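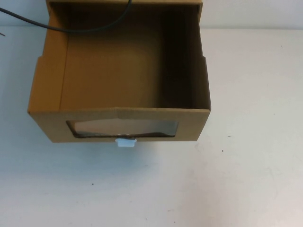 Szu-yu Chiu reckons you can judge a packaging firm by whether it will let you sit on its boxes, and by that measure Pulton does rather well. I passed the remark on to our guide in the first ten minutes of the open day and was handed a carton, taped shut, with an expression that said I wasn't the first. It held. I have known dining chairs do worse.

The Pulton works is at the far end of the Kevent estate, past the tile warehouse and a café that closes at 2, as I discovered at five past. Visits happen in July and last most of an afternoon. You get a hairnet, a pair of ear defenders and a badge with someone else's name on it. There were 20 of us, mostly people who sell things by post, plus a couple who had thought it was a garden centre and decided to stay.

The first hall is where the board comes in, flat, in stacks taller than anyone in the party. It smells like a school stationery cupboard. The cutting happens next door and is far too loud for questions, so our guide held up laminated cards. One said CREASING. One said PLEASE STAND BACK. I enjoyed the cards a great deal.

What I had come for was the window boxes, and these have a long bench room to themselves. A window box sounds like a simple matter: cut a hole, put some clear film behind it, go home. The Pulton people talked about the hole for twenty-five minutes. The corners have to be rounded, they said, or the board tears from them. The film wants to lie flat and very often doesn't, and a wavy lower edge is apparently the sort of thing that keeps a finisher awake. I own several boxes with a wavy lower edge and have always slept through it.

Then there is the matter of walls. Fold a flap down inside and you have a side of double thickness, and also a crease that has to go where you meant it to go. We were each given a blank, number 426 in the catalogue, and invited to fold it ourselves. Mine came out as something between a box and a hat. The garden centre couple finished first and were insufferable about it.

Tea was in the sample room, among shelves of cartons made for customers over the years, including a very handsome one for Flornik, who sell bulbs and had ordered 650 of them. (The couple perked up.) There were sandwiches, all of them ham, in a carton with a window, so at least we could see it coming.

You leave through the shop, where flat-packed seconds are sold by the bundle. I bought a bundle. It did not fit in the car — I had to open it out on the back seat and drive home with the window down.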